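# College says tuition is "frozen" but my kid's bill went up. Is this normal?

Posted in Paying for College

My daughter is starting her second year at Mekidholm, a small private college. Last spring we all got a cheerful letter saying tuition would be frozen for returning students. Fine. I've been around long enough to read a letter like that twice, and I did, and it said "tuition" every single time and never once said "cost."

The fall bill posted in August and it is $1117 higher than last fall's. Tuition line is the same, to the dollar, so they kept their word in the narrowest possible way. The increase is spread over something called a "student success fee" (new), a technology fee (went up), and the health plan, which we never used and which seems to have been added back automatically even though we waived it last year.

I called the bursar. The person was polite and told me fees are "set separately." Set by whom? She gave me the name of an office and the office has a voicemail box. I also got steered to a payment plan run through an outside outfit called Yook, and they want an enrollment charge to let me pay in pieces. I haven't signed up.

What I want to know:

- can a school call tuition frozen and move the money into fees?
- is any of this negotiable, or am I wasting my lunch hours on the phone?
- if we don't pay the disputed part by the due date, do they drop her from her classes?

Please don't tell me to fill out the FAFSA. We filled out the FAFSA.

**Consuelo Ospina**

---

**gavine_parent**

They all do this. My son's school did it 3 years in a row. Write to the president, copy the student newspaper, and refuse to pay the fees. They can't make you pay for a thing you didn't agree to. I never paid the rec center fee and nothing happened.

> Reply from Consuelo Ospina: Nothing happened, or nothing happened yet? Has he asked for a transcript?

> Reply from gavine_parent: he hasn't needed one

---

**Yoon-hee Myung**

I worked in a student accounts office for a good while, at a different school, so take this as how it usually goes and check it against your own paperwork. I'd ignore the reply above. When your daughter registered she almost certainly clicked through a financial responsibility agreement, and those tend to say she agrees to pay "tuition, fees and other charges." She agreed to it. Ask her to find it in her portal and send you a copy, and read the part on late charges and collections before you hold anything back.

On the freeze: I think it's a cheap trick too, but the letter says what it says. A private college can generally set its own fees and raise them. Where you might have something is if any page, email or brochure promised a frozen *total*, or used words like "your costs won't go up." Save copies now. Pages get edited.

I'd take the three charges in this order.

1. **Health plan.** Do this one first. Waivers commonly have to be redone every year, and there's a deadline, often early in the term. If she has coverage through you, file the waiver today and keep the confirmation. It's probably the biggest single piece of your increase, though you didn't give a breakdown so I'm guessing.
2. **The new fee.** Ask in writing what it pays for, who approved it, and whether there's an exemption. Don't ask on the phone. A "student success fee" can be tutoring or it can be a hole in the budget, and the people answering the phones often haven't been told which.
3. **The technology fee.** You'll most likely lose this one. I'd let it go.
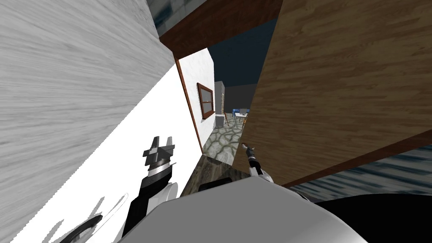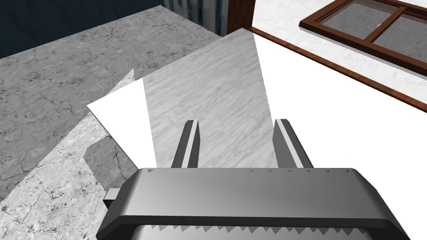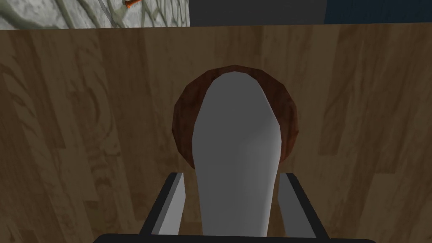
*Does an outside payment plan cost more than paying the school directly?*

Usually a bit more, from the enrollment charge and any late charges, though many plans don't add interest. Ask the bursar whether the college will split the balance in-house into 2 payments before you sign with anyone.

As for being dropped: some schools do cancel registration for an unpaid balance, and others only put a hold on next term's sign-up. Yours will have the policy posted under student accounts. What I'd do is pay the undisputed amount before the due date, then email the bursar listing exactly which charges you're questioning and asking for a hold on late charges while they look. No guarantee they'll agree, but it reads very differently from silence.

One more thing, and then I'll stop. Financial aid is a separate office and it may not know your bill changed. Ask them whether the cost of attendance figure was updated for the new fee. If it wasn't, her aid may have been worked out on the old number. I once saw a family get some $3825 back in grant money after asking for a review, but they'd also had a job loss, so I wouldn't hang my hopes on it.

> Reply from Consuelo Ospina: The health plan was most of it, you guessed right. Waiver filed, confirmation printed. The fee email went out at 4:40 and I got an auto-reply thanking me for my "engagement." I'm not holding my breath. Daughter is digging for the agreement.

> Reply from Yoon-hee Myung: Check that the credit really shows on the account before the due date. Filed and processed are two different things.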